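Fio sobre regras de célula robotizada, porque prometi no domingo passado e fui adiando. Aviso já que é comprido e que tenho opiniões.

Trabalho com separação de peças eletrônicas em caixa plástica, garra de dois dedos, câmera no punho. Chicotes de fio, placas, o que vier. A nossa folha de boas práticas na Zurkotik tinha 5 páginas e ninguém lia. Agora tem uma, e é dela que quero falar.

Regra um: uma peça por caixa na hora de pegar. Vale pro chicote e vale pra placa.

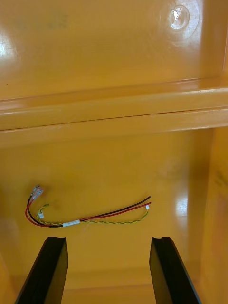
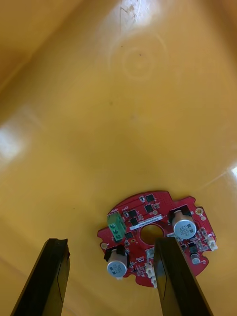

Oľga Charvát já respondeu que uma peça por caixa é luxo de bancada, que na linha dela ninguém tem tempo de separar antes, e que a regra devia ser sobre a garra e não sobre a caixa.

Oľga, concordo pela metade! Na linha cheia a conversa é outra, sim. Mas quando a gente está ensinando uma pega nova ou validando uma troca de dedos, quero saber por que falhou, e com três peças enroscadas eu não descubro nada. Depois de aprovada a pega, pode encher a caixa.

Regra dois: fio se pega pelo trecho reto, longe do terminal e do conector. Parece óbvio até alguém ensinar o ponto bem em cima do conector pequeno porque "ali tem onde segurar". Tem mesmo, e é ali que arranca.

Regra três: placa se pega pela borda livre. Capacitor não é alça. Já vi programa aprovado com o dedo fechando no capacitor porque era a coisa mais alta da placa e o sensor gostava dela. Reprovei, teve cara feia, paciência.

Ainda na placa - capacitor grande se trata como carregado até alguém medir. Quem mede anota na ficha do lote. Ficha sem anotação volta pro começo da fila, e isso vale pra mim também (já voltou ficha minha, em dezembro, e eu reclamei igual a todo mundo).

Regra quatro: reflexo. Plástico brilhante devolve a luz e a câmera do punho perde o contorno da peça. O que está escrito aqui: antes de mexer em limiar de visão, mexe na luz. Difusor primeiro, ângulo depois, software por último. O pessoal da Penham faz ao contrário e a gente discute isso toda vez que se encontra.

Regra cinco: inspeção dos dedos a cada 205 ciclos. Olhar a ponta, procurar lasca, rebarba, folga. Por que 205? Era 200 no rascunho, alguém digitou errado, o número entrou no sistema e ficou. Prefiro um número esquisito que todo mundo cumpre.

Lasca na ponta do dedo: registra com foto e decide antes do próximo turno se troca. Nada de "vamos ver como ele se comporta". Com placa embaixo, canto vivo risca trilha.

Perguntaram da velocidade. Aproximação final a uns 90 mm/s com fio, menos com placa. É o nosso valor, com a nossa garra, não copiem sem testar.

E não, isso não substitui norma nem análise de risco da célula. A folha é pra quem está ali do lado ensinando ponto. A parte de segurança é outro documento, com outro responsável, e esse ninguém encurta.

Vou pôr a versão limpa na pasta do Skostico esta semana. Quem tiver regra melhor pra fio trançado me manda, que a nossa ainda está fraca - hoje só diz "com cuidado", e isso nem é regra.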